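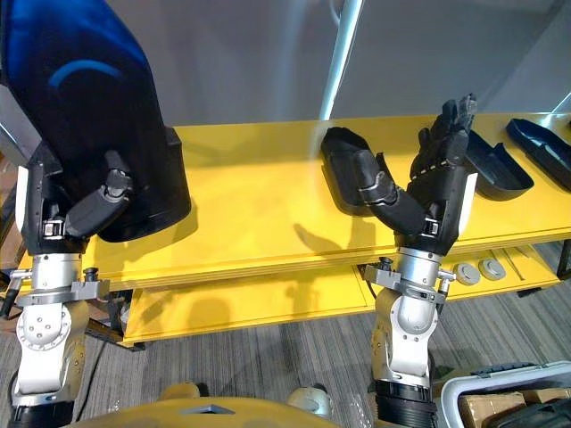 Handout 2: Setup and Care of the Two-Arm Table Cell
Automation Laboratory, Room 124
Trivby Technical College

1. What this handout covers

In the first handout we looked at the control program of the Tadia cell. Today we leave the program alone and work with the mechanical side: the table, the wrists, the hands and the positions which the arms must find again after service. Please read sections 2 to 4 before you come to the laboratory. Sections 5 to 7 you can read with the cell in front of you.

The task of the cell in this course is simple to say. One arm holds a large molded shell over the yellow table. The other arm works at the black tray parts, which lie on the table top. For a person this is easy work. For the cell it is difficult, as the shell is big and smooth and the trays are long, shallow and easy to push away. Most of the faults you will meet this term come from a small mechanical change that was not noticed, and few of them come from the program.

2. Words we use

Base: the place where an arm is fixed to its support.
Forearm: the last long link before the wrist.
Wrist joint: the silver cylindrical part between forearm and hand.
Clamp bracket: the gray metal ring with bolts around the wrist joint.
Hand: the black unit with thumb and fingers. In our documents it is called the Vondero hand.
Home position: arms raised, hands open, nothing held.
Reference point: a known point on the table which both arms can touch.

In the lab book always write "left arm" and "right arm" as seen from behind the arms, looking at the table. Last year two groups wrote it from the opposite side, and we lost an afternoon with a correction made to the wrong arm.

3. Before you touch the cell

Finish or stop the running program. If a hand holds a shell, do not switch off the power yet. Ask a second person to support the shell with both hands under the rim, then open the hand from the panel in slow mode. Put the shell on the lower shelf, with the rim down.

Move both arms to home position. Press the stop button and turn the key. The key goes into the pocket of the person who will put the fingers into the machine, and it stays there.

Wait until the arms are completely still. The joints have brakes, but an arm can sink a little when the brakes close. Do not stand with your head below a forearm.

4. The table

The height of the table top is 791 mm from the floor, measured at the front edge. We measure at both ends. If the two values are different by more than 2 mm, turn the feet of the table until they agree. The floor in room 124 has carpet, and a table on carpet sinks slowly. It is not enough to do this once in September.

Clean the top with a dry cloth first and with a damp cloth after that. Do not use the spray from the workshop. It leaves a thin film, and on this film the trays slide away when a thumb comes against them. If you are not sure whether somebody used the spray, push an empty tray with one finger. It should stop when you stop.

Keep the lower shelf in order also. Things that hang over the front edge of the shelf may catch your sleeve when you bend down to the cables.

5. The wrist clamp

This is the main part of the practical work. When the clamp bracket is loose, the hand can turn a very small angle on the wrist. You will not see it when the hand is empty. You see it when the hand carries a shell, for the weight of the shell is far from the center of the wrist.

5.1 Draw a thin pencil line across the bracket and the wrist joint. If the two halves of an old line do not meet, write this down and measure the distance before you correct anything.

5.2 Hold the hand at its base, never at the fingers. Turn it softly to the left and to the right. A good clamp gives no movement and no sound.

5.3 Loosen the bolts by a quarter turn only, one after the other. Do not take them out.

5.4 Turn the hand back until the halves of the line meet.

5.5 Tighten the bolts crosswise in three rounds with the torque wrench. The value is on the card inside the tool drawer. Please do not use the value from the old Nair manual, it belongs to a clamp with larger bolts.

5.6 Repeat 5.2. Then do the other arm, even when the complaint was only about one.

Look at the cable at this moment too. It must have enough length to follow the wrist through its full turn, and it must not be pinched below the bracket. A cable which is pulled tight in home position is mounted wrongly.

6. The hand

Begin with the thumb. In this task it does more work than any finger: it presses against the edge of the shell, and on the other side of the cell it comes down close to a tray. Move each joint of the thumb by hand with the power off. The movement should be even from one end to the other. A hard place in the middle means dirt in the joint – use the soft brush, then move the joint ten times and test again.

Continue with the fingers, from the one next to the thumb to the outer one. Compare the same finger on both hands. It is easier to feel a difference than to judge one finger alone.

Wipe the contact surfaces. The shell is glossy and collects grease from our own hands, and from there the grease goes to the thumb. A hand that slips on the shell should be cleaned before you raise the grip force. Raising the force is allowed only with the permission of the instructor. Too much force leaves a mark in the rim, and each marked shell is one less for the next group.

The lab book shows 600 grip cycles as the interval for this check. The counter is on the second page of the panel. Set it to zero when you have finished and not when you start, otherwise an interrupted service looks like a completed one.

7. Finding the positions again

After any work on a wrist, the stored positions are suspect. Do the following in slow mode, with one person at the stop button.

7.1 Send the left arm to the reference point without a shell. Read the error on the panel. Do the same with the right arm.

7.2 If the error is below the limit on the panel, accept it. Otherwise return to 5.2. Do not correct a loose clamp with numbers in the program.

7.3 Lay one tray on the table with its open side up. Bring the right hand over it and stop with the thumb just above the nearer end. Look from the side, with your eyes at table height. The thumb must not touch the tray yet.

7.4 Give the shell to the left hand. One person supports it, one person closes the grip from the panel. Keep supporting until the panel shows that the grip is closed.

7.5 Move the left arm with the shell slowly to its working position. Watch the space between the shell and the right hand during the whole movement. The program knows the size of the shell, but it does not know that you have mounted a hand a little turned.

7.6 Run the complete task once in slow mode, and then once at normal speed.

8. What to write in the lab book

Write the table height at both ends, the state of the pencil line on each wrist, every joint which was not even, the reference error before and after, and the value of the grip counter. If you did not do a step, write "not done". An empty line can mean too many things.

9. Questions to prepare for the next meeting

Why do we check the clamp before the reference point, and what would happen in the opposite order?

The left arm has a good reference error without a shell but places the shell wrongly. Name two mechanical causes and describe how you would separate them.

A group reports that the tray moves away before the thumb closes. The wrist is correct. Which checks from sections 4 and 6 would you do first?

Bring your own notes and a soft pencil. Torque wrench and brushes are in the drawer and must be back there before the next group comes in.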